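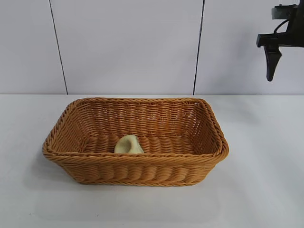 Figure 3. Woven basket on a white tabletop.

4.2 Return to training after a long break

Runners who had stopped training for at least 3 months were recruited through the Flinda and Plikar clubs. Of those who replied, 80 met the entry criteria and were placed in one of two groups. The first group followed the Berisha plan, which starts with walking and adds short running intervals from the second week. The second group set their own schedule and only kept a log.

Both groups recorded every session in the Dando diary, including sessions that were planned and then skipped. By the end of May the diaries held 2091 entries. Entries with no duration were kept for the attendance counts but left out of the analysis of weekly load. When a runner logged two sessions in one day, these were treated as separate sessions if the gap between them was longer than 50 minutes.

Skipped sessions were most common in the second and third weeks in both groups. The reasons given were mostly practical – work, child care, poor sleep – and soreness was named less often than we had expected. Runners in the self-set group tended to begin with longer sessions and then cut back, while those on the Berisha plan increased their load more evenly. The difference was clearest among runners who had trained for races before their break. Several of them wrote that they had started at their old pace and found it hard to hold.

We did not control for the reason behind the original break. A runner returning from an injury may be more careful than one who stopped for lack of time, and the diary did not ask about this in a form we could code. Club membership is a further limit, as members have company and fixed meeting times that other returning runners may lack. The effect of group sessions on attendance is taken up in Section 4.3.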